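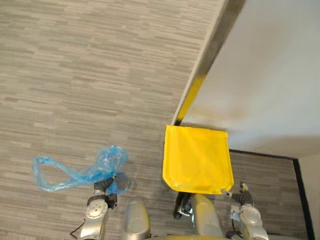
Teppichboden im Büro hat einen schlechten Ruf, und den hat er sich über Jahrzehnte redlich erarbeitet. Sallard Strich ist unser Versuch, ihm zu einem zweiten Vorstellungsgespräch zu verhelfen. Kurze waagerechte Striche in mehreren Hell- und Mitteltönen von Grau, ein wenig wie Baumrinde, nur ohne Käfer. Neben einer hellgrauen Wand mit schwarzer Sockelleiste sieht das aufgeräumt aus, selbst wenn gerade eine zerknüllte blaue Plastiktüte darauf liegt und an der Wand etwas Knallgelbes. Ein einfarbiger Boden hätte mit beidem mehr Mühe.

Lesezeit: 2 Minuten

Was Sie bekommen

Sallard Strich ist eine Schlingenware in Bahnen, entwickelt von Linuveo für Flure, Büros und Besprechungsräume, in denen Menschen mit Kaffeebechern gestikulieren. Das Muster läuft in eine Richtung. Wer die Bahnen trotzdem quer verlegt, bekommt einen Effekt, den manche Planer als »dynamisch« in Rechnung stellen.

Farbton: Grau meliert. Ja, es gibt nur den. Wir haben im Mai über Beige gesprochen und uns dann wieder vertragen.
Anteil Recyclinggarn: 85 Prozent
Rollenbreite: 2 Meter
Mindestabnahme: 20 Quadratmeter
Rücken: Filz, zum vollflächigen Verkleben

Sockelleiste dazu

Die Leiste Prothero ist 60 Millimeter hoch, schwarz und nimmt Stöße von Stuhlrollen und Staubsaugern mit Fassung. Außenecken bitte auf Gehrung schneiden. Das Formteil aus dem Baumarkt passt nicht, auch nicht mit Gewalt. Wir haben die Reklamationen dazu gesammelt.

Pflege

Saugen, und zwar in Strichrichtung und gegen sie. Flecken feucht abtupfen, nicht reiben. Rotwein geht meistens raus, Tonerpulver diskutiert länger. Für die Grundreinigung empfehlen wir den Sprühextrakt Plustus, den wir selbstverständlich auch verkaufen.

Nicht geeignet für Treppen, Bäder und Werkstätten mit Ölwechsel.

Muster

Ein Handmuster schicken wir kostenlos zu. Legen Sie es ein paar Tage auf den Boden und laufen Sie darüber. An die Wand gepinnt sieht jeder Teppich gut aus.

Das könnte auch passen
Sallard Punkt, Schlinge, Dunkelgrau
Leiste Prothero, Innenecke, schwarz
Plustus Sprühextrakt, Nachfüllkanister
Linuveo Verlegekleber, lösemittelfrei
Übergangsschiene, Aluminium matt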